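Small things on small tables
Gallery page, put up 30 May 2023

Quick one, as ever. Finally getting the table pages in some kind of order. If you've come from the Vollport page looking for the shelves, they're on the old gallery, link's in the side menu. Only table things from now on. Jars, cups, what goes on what. Words first this time, picture at the bottom, becuase that's how the page wanted to load and I've run out of patience with it.

For anyone new: I like the stuff that ends up on a table when you're not really setting it. Not dinner parties. A jar, a cup, something left next to something else. Most of it is done in Binden, in plain rooms with whatever furniture is going. Click for the bigger size. If the bigger size doesn't come up, try again, it does that.

Notes on jars
Clear glass every time. You see what's in it, you see how much is left. Tins look lovely on a shelf and then you open four of them looking for the cumin. Done that for years. Not any more.

Lids. Metal ones age well, plastic ones go cloudy and smell of the last thing. Wipe the rim before you close it or the powder gets into the thread and you'll be there with a tea towel swearing at it. Ask me how I know.

Labels come off. They just do. I've given up on sticky ones and now write on the bottom of the jar with a paint pen. Some of the older jars still have nothing on them at all, so it's a sniff and a guess.

Refills: the Carhuamaca stall does loose spices by weight, paper bags, no fuss. 550 grams of anything is far too much for one kitchen, found that out in October. Still giving bits away. If you're near and want turmeric, please, please say.

The Wovari mix is another matter, gone in no time. Good on eggs, good on roast carrots, rather odd on popcorn but I'd have it again. No recipe, so don't ask, I only buy it.

Notes on cups
Paper ones for anything with more than a handful of people. Yes I know. But nobody's mug goes missing and there's no queue at the sink. Two sizes bought, the small ones hardly get touched, so big ones only next time. They're so light they wander off if a door's open. Also good for measuring out spice when the spoons have vanished, tip and tap, done. Pinch the rim if you want a bit of a spout.

Proper cups get their own page when I've sorted the chipped from the not chipped. Could be a while.

Notes on tables
Second table on top of the first! Sounds daft. Gives you a step up, so the thing at the back doesn't get lost behind the thing at the front. A little low one will do. Check it doesn't rock. Fold a bit of card under the leg if it does.

Dark tops are good for colour, bad for dust. Flour on a dark top, you'll be wiping all day. Light wood forgives nearly everything except turmeric (see above, and see the ring on my kitchen one, which isnt coming out).

Put it near the back edge and you've got room in front for your hands. Sleeves don't catch. Obvious once you've done it the other way and knocked the lot over.

Chairs: folding. Always folding. Out of the way when you want to stand, there when your back's had enough.

Carpet under a spice table is asking for trouble, but you get the room you get. Old sheet down if it's a pale one. Dark grey I'd chance it.

Last bit, and the one I did the page for
Colour is what I'm after with spices, more than neatness. One strong red or orange thing and you can leave everything else plain. It carries the lot. I used to line up the whole rack and it looked like a shop, too much, eye goes nowhere. One jar's plenty. The orangey red one is a good case, paprika or maybe chilli, not going to swear to it, up on the little black table with its silver lid on and all that pale wood under it. White paper cup off to the right, on a tilt, with the tan band low down. That's enough going on for me. Plain wall, black folding chair at the back. More when I get a minute, comments are open, be nice about the spelling.

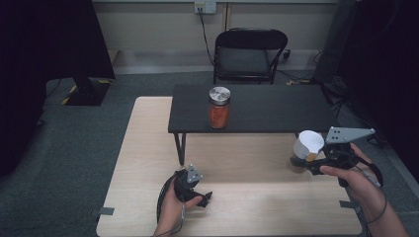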